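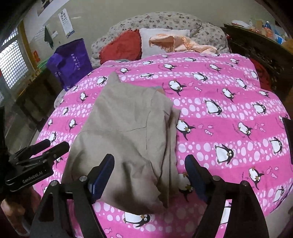 침대 위에 펼친 카키 베이지색 의류와 손에 쥐고 조작하는 검은색 그리퍼 두 대. 왼쪽 그리퍼의 손가락이 옷 가장자리에 닿아 있다.

공용 공작실 에스게이트(Esgate)의 회원들이 가정용 의류 정리 로봇 '플레투스(Fletus)'의 동작 데이터 수집에 들어갔다. 양팔 로봇 본체는 공작실에서 조립하고, 옷을 집고 펴고 접는 시연은 회원 각자의 집에서 손으로 조작하는 그리퍼로 기록하는 방식이다.

플레투스는 작업대 고정형 양팔 구조다. 팔마다 관절이 여섯 개이며, 어깨와 팔꿈치에는 감속기 일체형 서보를, 손목에는 소형 서보를 쓴다. 팔을 완전히 편 길이는 68cm다. 프레임은 알루미늄 프로파일, 링크 커버는 3D 프린터 출력물이다. 제어 보드와 전원부는 9월에 교체했다. 이전 전원부는 양팔이 동시에 가속할 때 전압이 떨어져 손목 서보가 재시작되는 문제가 있었다.

기구 설계를 맡은 프로드로모스 스테파누는 "강성은 목표치에 가깝지만 왼팔 팔꿈치의 백래시가 오른팔보다 크다"며 "베어링 시트를 다시 가공하기 전까지는 왼팔 속도를 제한해 쓸 것"이라고 밝혔다.

시연 기록은 현재까지 192회분이 쌓였다. 이 가운데 33회분은 그리퍼 개폐 값과 영상의 시간 축이 어긋나 학습에서 제외했다. 기록 담당 리아 리베라에 따르면 오차는 대부분 기록을 시작한 직후에 발생했고, 시작할 때 그리퍼를 두 번 여닫아 기준점을 남기는 절차를 추가한 뒤 줄었다.

회원들은 평평한 작업대 대신 침대를 주된 기록 장소로 정했다. 매트리스가 눌리면 그리퍼 끝과 천 사이의 높이가 계속 바뀌고, 무늬가 있는 시트에서는 옷의 윤곽을 분리하기가 단색 배경보다 어렵다. 공작실 작업대에서만 모은 초기 데이터로 학습한 모델은 무늬가 있는 천 위에서 옷 모서리를 찾지 못하고 바닥 천을 함께 집는 경우가 많았다고 한다.

소프트웨어를 담당하는 티나 해멜레이넨은 접기 동작을 세 단계로 나눠 학습시키고 있다. 옷 가장자리를 찾아 집는 단계, 주름을 펴는 단계, 반으로 접는 단계다. 첫 단계의 성공률은 공작실 시험에서 약 42%로 집계됐다. 주름 펴기와 접기는 아직 실물 팔에서 시험하지 않았다. 해멜레이넨은 "겹친 천에서 한 겹만 집는 동작이 가장 불안정하다"며 "손가락 패드의 마찰과 접근 각도를 따로 바꿔 가며 비교할 계획"이라고 말했다.

다음 작업은 손목 카메라 브래킷의 재설계와 왼팔 팔꿈치 수리다. 브래킷은 손목을 끝까지 돌리면 케이블이 당겨지는 문제가 있어 출구 방향을 바꾼다. 에스게이트 측은 수리가 끝나면 공작실에 침대 매트리스를 들여 실물 팔로 집기 시험을 반복하기로 했다. 링크 도면과 부품 목록은 회원용 저장소에 올라와 있으며, 외부 공개 시점은 정해지지 않았다.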